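# How Does a Fridge Keep Things Cold?

Put your hand on a metal spoon. It feels cold. Now hold it for a minute. The spoon warms up and your fingers cool down a little. Heat has moved from your hand into the spoon.

Heat always does this by itself. It goes from the warmer thing to the cooler thing. A fridge has to make heat go the other way, and that takes work. This is why a fridge needs electricity. 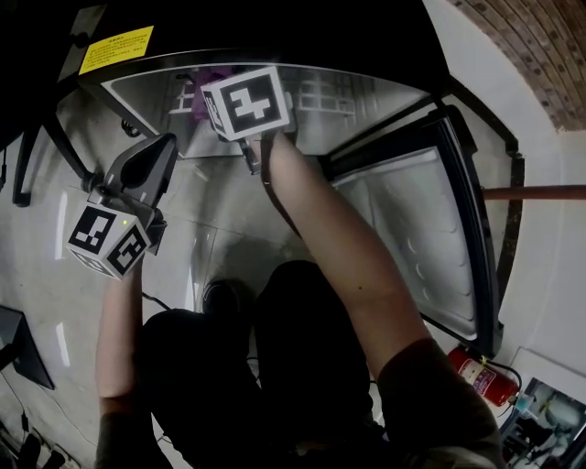
*Reaching into a wide, light grey compartment.*

## Cold is not a thing

People say "Don't let the cold out!" when you stand at the fridge with the door open. Scientists would say it another way. There is no such stuff as cold. There is only heat, and sometimes there is less of it. When the door is open, warm air from the kitchen gets in, and the fridge has to move that heat out again.

## The trip around the pipes

Most kitchen fridges have a long, thin pipe with a special liquid inside. The liquid is called a **refrigerant**. It goes around and around the same loop:

1. Inside the fridge, the liquid turns into a gas. To do this it soaks up heat from the air near your food.
2. A pump called a **compressor** squeezes the gas. Squeezing makes it hot. The hum you hear at night is the compressor.
3. The hot gas goes through pipes on the outside of the fridge. It gives its heat to the room and turns back into a liquid.
4. The liquid passes through a very narrow gap and gets cold. Then it starts again.

You can feel step one on your own skin. Wet the back of your hand and blow on it. The water takes heat from you as it dries.

## Small fridges

Some very small fridges have no compressor.
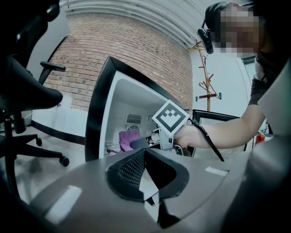 They use a flat tile that gets cold on one side and hot on the other when electricity runs through it. A fan blows the heat away from the hot side. These fridges are light, but they can't get as cold as a big one — they are better for drinks than for ice cream.

## Before fridges

Long ago, people cut ice from lakes in winter and packed it in sawdust. Some of it lasted until summer. Families kept a block in a wooden icebox and emptied the tray of melted water underneath.

## Try it

Fill two cups with the same amount of warm water. Wrap one in a thick sock. Put both in the fridge and check them after 14 minutes. Which one is cooler? Write down your answer, then try it again with a lid on each cup.

*Written by Faustino Ponce*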